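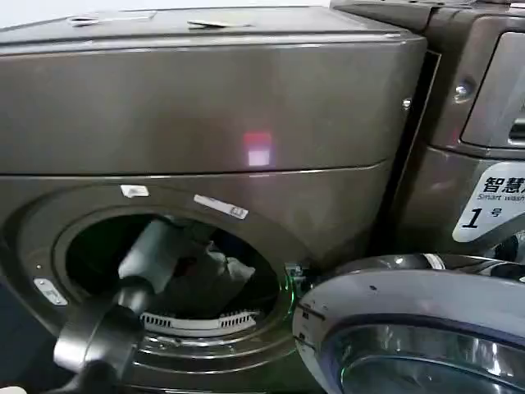
Small clubs should stop selling in the middle of a season

Pledelus sold their best striker in July, nine games into the season, and have won once since. I have followed the club long enough to have seen this before, and I think the league should put an end to it.

The board's case is easy to follow. Fillari are a bigger club in a higher division and they made an offer. Pledelus draw a home crowd of 1000 on a good afternoon, and gate money doesn't cover the wage bill. A fee keeps the lights on through the winter.

My problem is with the timing. Supporters bought season tickets on the strength of the team they were shown in the spring. The coach had built his attack around one player, and he was given a week to come up with something else. He tried two teenagers up front, then moved a winger inside. Against Meireles the side had one shot on target and lost 3-0.

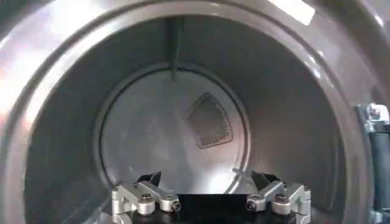
Attendance for that match was 1164, and most of the extra people were in the away end. At the next home game the main stand was half empty.

A rule would not be hard to write. Let clubs agree to a sale whenever they like, but have the player stay until the final game. The buying club could pay 50 percent up front and the rest when he arrives. Pela did a deal on those terms two years ago, by choice, and finished fourth with the player still in the team.

Some will say a player shouldn't be held back from a better wage. I agree with that, and the buyer could make up the difference in his pay until he moves. Fillari can afford it.

The league meets again before the new season, and the clubs can put forward changes until then. Pledelus should be the first to sign.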